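Home | Setup | Chores | Care | Parts | Contact

Pludirel Arm Setup Guide
Section 3: What to expect from chores

The Pludirel can do some household and light shop jobs without help. Others still need a person close by, and a few should not be tried yet. Read this section before you add a chore to the schedule.

3.1 Jobs rated Ready
Moving cups, stacking folded towels, sorting parts into bins. Run a new job with someone watching for the first 100 cycles.

3.2 Jobs rated Assisted
Keys, cords, zippers and anything else that hangs or swings. The arm can pick up a loose key tag. Taking a split ring off a plate or hook is harder, and a person still does it faster. Areeba Jatoi's team at Menzies logged 680 tries on ring jobs in June, and about half needed a hand.

CAUTION: Keep fingers clear of the gripper while it is closing.

3.3 Setting up a key job

1. Lay the key plate flat on a hard surface. Numbered plates are fine.

2. Spread the tags so that they do not cover each other. Keys may lie partly under their tags.

3. Set grip force to Low. Split rings bend under the Medium setting.

4. Enter code 3943 to open the Assisted menu, then choose Small Parts.

5. Bring the gripper in just below the lower edge of the plate with the fingers open, and press Hold. 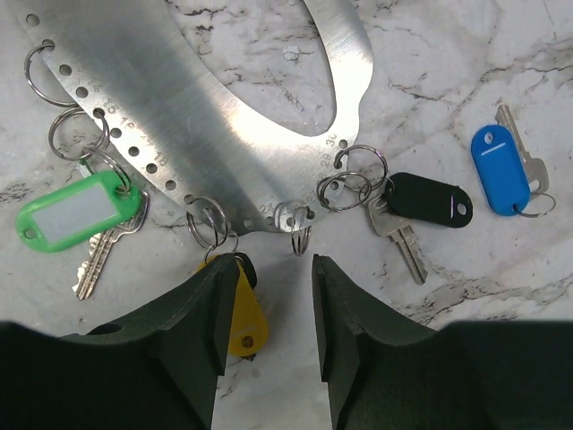
6. Pick the target tag on the screen and press Start. Stay within reach of the stop button.

NOTE: Shiny steel can confuse the depth reading. If the arm stops short, dim the nearest lamp and repeat step 6.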